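Juhl Public Affairs Archive – Institutional License
Catalog no. 2060

The Juhl Public Affairs Archive gives libraries, newsrooms and university departments searchable access to opinion writing on war, terrorism and foreign policy. The collection holds 1,362 essays, columns and published replies from across the political spectrum, each reproduced in full with its original headline.

Every essay is linked to the responses it drew, so that readers may follow a dispute from first publication to final rejoinder. Corrections and retractions are shown beside the text they amend – never in place of it.

The license covers up to eight simultaneous users for a term of three years. Printed indexes are issued each July. Subject headings are maintained by Iason Chatzigeorgiou, and proposed changes should be sent to his office in writing.

Formats: web access, printed index
Distributor: Cetero

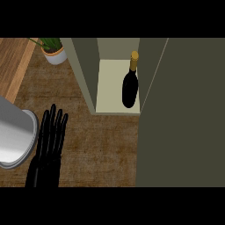 Orders placed through Cetero are subject to its standard terms. Renewal notices are sent to the licensed institution before the term expires.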